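Reviews > Workplace > Planning software

Gundance planning package, used for one season in our packing room

I work at Andier, where we sort small parts into trays for repair kits. Last October the company bought Gundance, a program for planning the work of a robot arm on the screen before the real arm does it. I was asked to learn it, and I had no experience with such programs. 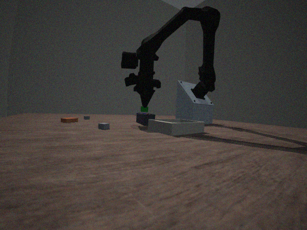
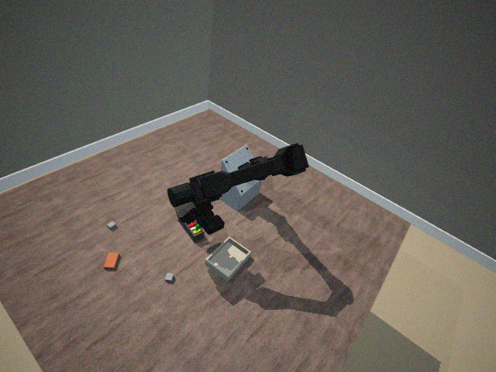
Both from Gundance: the arm, the blocks and the light gray tray.

Page last modified: October, 4:15 pm

The program costs 737 dollars for one seat, and the training book has 200 pages. I read all of them. The English is clear, but the chapter on grippers comes too late, after you have already needed it.

The drawing is plain, with gray walls and a brown wood table. At first I was disappointed, as I expected something more beautiful. After one week I did not care. The shadow of the arm is drawn on the table, and I find it useful to look at when I judge the height of the gripper. You can also look from low or from higher up, and I advise to do both before you save a plan. From the low side I could not see the floor of the tray at all.

What I like less is the saving. A plan with many small blocks takes long to open, and once I lost a full morning of work. Farkas, the shop which sold it to us, answered my letter in two days and was polite. The competitor, Jinen, opens faster, but in my opinion its menus are harder to learn.

Now about the people, because my colleagues in other places ask me this first. We were six at the sorting table before, and we are still six. Two of us prepare plans in the morning, and the others check the finished trays and do the parts which are too soft for the arm. In our best week 1067 trays went out, and before it was 772. My wrists hurt less in the evening. On the other hand, the table is quieter — we used to talk during sorting, and at the screen I sit with my back to everybody. The older colleagues were also worried about the training, and I think the company should give them more hours for it.

I would buy it again, but with two seats. Four stars of five.

Filed under: Automation at work, Software, Small workshops
14 comments | 9 shares
Contact us | Copyright Workroom Reviews | Back to top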